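14 Mar 2024

Late up, no proper breakfast, toast standing at the sink. Meant to do the table before nine and of course didn't. Post came, nothing in it but the water bill and a Fothergill catalogue, straight in the recycling.

Then the snacks. Should have sorted them in February when Mum's parcel came but they've sat in carrier bags behind the door since, and I keep treading on them. Tipped the first bag out on the striped cloth. Bad idea, couldn't see a thing for stripes. Pink, green, all those thin lines, everything vanishes into it. Elfriede Wunderlich gave me that cloth when she moved out of the flat downstairs and I do like it, but it never lies flat, always rucks up at the back however much I tug at it. Ironed it once. Once!

Plan was: yellow tub on the left for things to eat this week, shoebox for the cupboard, bag for Girari Street. They have the swap shelf by the door there and take anything sealed. Three piles, simple enough. Except I kept stopping to try and read the packets. Glasses upstairs, naturally. Tiny printing, the sort you have to tilt to the light, and then the plastic shines and you lose it again.

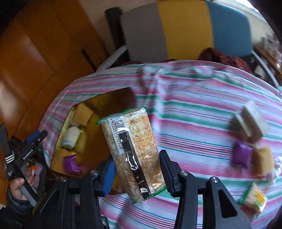

Anyway got through the first bag by half ten. Best before dates are the worst of it, always on a seam or a fold. One box of crackers went in November, binned. Tin of something with the label gone, kept, will be a surprise for someone. Tea is fine, tea is always fine. Found the Benska biscuits I swore blind I'd never been sent and had told Mum so on the phone, so now I'll have to own up. Ate two. Soft.

Second bag slower. Phone went, it was the Tondix people again re the boiler service, can they come Tuesday, no they can't, they were meant to come last Tuesday. Twenty minutes of that. Came back and had forgoten which pile was which and had to start the shoebox again.

Puzzle in the bottom of the bag as well, 1000 pieces, a harbour. No idea. Did Mum mean to put that in? Will ask. Not starting it, table's needed.

Lunch: soup, and the rest of the toast loaf. Rained so didn't get to Girari Street, the bag is in the hall by the shoes where I'll fall over it instead. Tomorrow then.

Shoebox is in the cupboard, lid won't shut – string round it for now. Wiped the worktop. Did not wipe the fridge, which was also on the list. Cloth wants a wash, crumbs in every crease, shook it out of the back window and teh neighbour's cat gave me a look.

To get: string, bin bags, washing powder, stamps. Ring Mum after six about the biscuits.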